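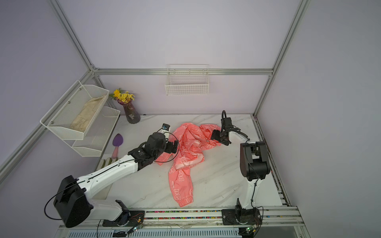 Photo: Malcolm Rowbotham

Hevlow Players: one-act season and call for readers

The Hevlow Players will stage two new one-act plays at the Bokora Hall in August. Both were picked from the scripts sent in after our last call, and both are by local writers.

Keogh, by Larasati Latuheru, follows a brother and sister who have to sell the family orchard. Larasati rewrote the ending after the read-through and the play now runs a little shorter. Nadhirah Nugroho directs. The second piece, The Night Ferry, is a comedy by Ilham Sembiring, who will also direct.

The hall seats 200 with the side benches in. Members can book first, and any seats left over go on general sale at the door and through the Prular bookshop. Last season's bookings came to 806, so please don't leave it late if you want to sit near the front.

We still need readers for the next round of scripts. You would get four or five plays to take home and a one-page form to fill in for each – no theatre experience needed. Nadhirah Rondonuwu is looking after the reading list and will have forms at the next meeting.

Parking behind the hall is for cast and crew only on show nights. Please use the street or the lot beside the library.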